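Sorting small parts without losing them

25/09/2026

I repair bench power supplies and audio gear in a spare room in Brerside. For years my method for small parts was a coffee can and a good memory. In December I stripped a Bassi mixer for a new set of faders, put the screws in the can, and got the board back in with two screws left over and one standoff missing. The standoff was under the transformer. It would have shorted the secondary the first time the unit was moved.

After that I wrote down a procedure. It has changed a few times. The current version follows.

Each job gets its own containers, and they stay with the job until the lid is back on. Parts come off in layers, so I group them by layer instead of by type. Outer case screws go together even if three lengths are mixed, and I note the lengths on the job sheet with the hole positions. Grouping by type looks tidier, but it throws away the order of disassembly, and the order is the information I need later.

Shallow and open is better than deep with a lid. In a deep box the small parts go to the corners and have to be tipped out.

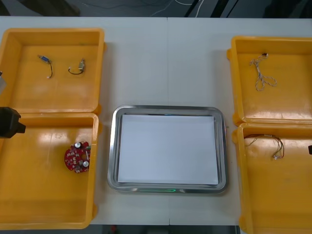 Cables are the harder problem. A screw in the wrong hole usually announces itself. A two-pin lead plugged into the wrong header of the same pitch does not, and older equipment often has several headers alike on one board. I tag both ends before pulling anything. The tag is a strip of paper tape folded over on itself, with the board reference on one face and the orientation on the other. If the board has no printed reference, I make one up and draw it on the sheet. Masking tape leaves residue after about 4 weeks, and a job waiting on parts can easily run longer than that.

Pull on the housing and never on the wires. For stubborn friction-lock connectors I use a flat nylon pick, working from one side and then the other. Metal picks slip and cut traces.

Color matters more than I expected. I had been using black antistatic bins, and black screws vanish in them. Dirk Bauerfeind, who services lab scales over in Clomthorpe, told me to buy anything bright and stop thinking about it. I compared several colors under my bench lamp. White is fine for black screws and poor for nylon washers. Red makes copper hard to see. 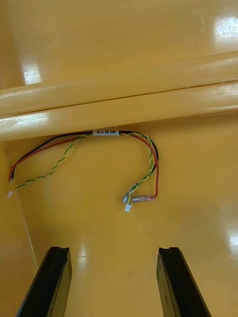 Ordinary plastic does have a static problem, and I don't want to understate it. Bare boards and loose semiconductors stay in shielding bags. Screws, brackets, knobs and passive leads can go in whatever is handy. Anything with a chip on it does not touch untreated plastic at my bench, even for a minute. I wear the wrist strap for those steps and check it at the start of each session.

Lighting is the other half. Agata Rizzi lent me a diffuser panel, and I moved the lamp so it comes in at a low angle from the left. A part lying flat then throws a shadow, and shadows are easier to find than parts. Overhead light alone flattens everything.

Reassembly runs the sheet backward. I clear one layer completely before opening the next. If something is left over, I stop and go back a layer. On the last Zinent supply I rebuilt, this took 80 minutes from bare chassis to closed lid, against most of an evening for the same model a year earlier. The sheet itself adds maybe ten minutes to the teardown.

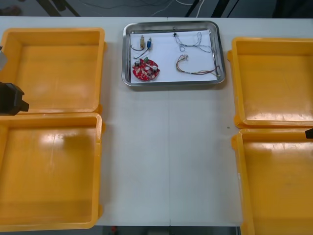 Trays on both sides, steel one in the middle.

Still unsolved: springs. I now take out anything under tension with the unit inside a clear bag, which works but makes it hard to see what I am doing. If you have a better method, the comments are open.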